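Minutes – packing cell review, Drundora gripper kit (trial)
Stollness site, upstairs meeting room
August 15, 2024

Present: packing, maintenance, purchasing, safety. Carkton sales on the phone for the first part only, line dropped twice.

1. Last minutes
Agreed. Action on the floor drain still open, not for this group.

2. What is on offer
Carkton went through the quote again. Kit is fingers, wrist camera, mounting plate, cables, software license for one cell. Second set of finger pads is extra, they will send the price seperately. Purchasing asked if license is per arm or per site. Per arm. Not what the first email said. Carkton to put it in writing.
Lead time not confirmed. October was mentioned, no promise.

3. Trial so far
200 picks logged on the mixed gift bin. 4 drops, all on shiny items. 2 stops where the software wanted a person to confirm the grip. Packing thinks the stops are fine, maintenance less keen as the reset is at the back of the cabinet.
Cycle time is slower than by hand. Carkton says it can be tuned – asked them to show us, not tell us.
Finger pads marking up already. Want to know what replacments cost before we go any further.

4. Shiny and printed items
Long discussion. Glossy finish throws glare back at the wrist camera and that is where safety and packing both have doubts. Maintenance suggested a hood over the light, or just moving the light. Try moving it first, free.
Pinch force: okay on hard goods. Want a lower setting tried on anything thin. Manual covers it on one page and not well.
Wrist views, bear and food print items over the marble top:

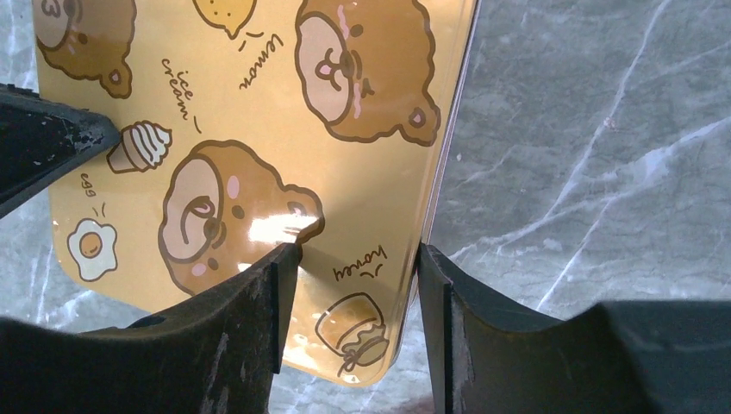
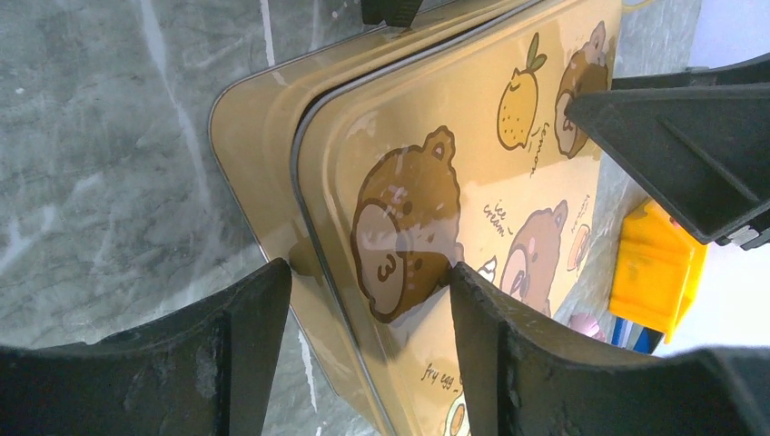
Agreed to keep glossy goods in the test bin for the second run, no swapping in easy boxes. Same bin for every shift so the numbers compare.

5. Cost
Purchasing has 296 per pad set from an old Carkton list, may be out of date. No decision on the full kit until new price is in. Meijer kit still on the table as a second quote – nobody has seen it run yet, ask for a loan unit.

6. Safety
Guard door interlock tested, ok. Sign on the door is too small. Order bigger.

Actions
Purchasing – license terms in writing, pad price, Meijer loan
Maintenance – move light, look at reset button position
Packing – second run, log drops by item type
Safety – door sign

Next meeting when the second run is done. Closed early, room was needed.

Packing Cell Review Group, Stollness | Contact: site office | © 2024 | Back to top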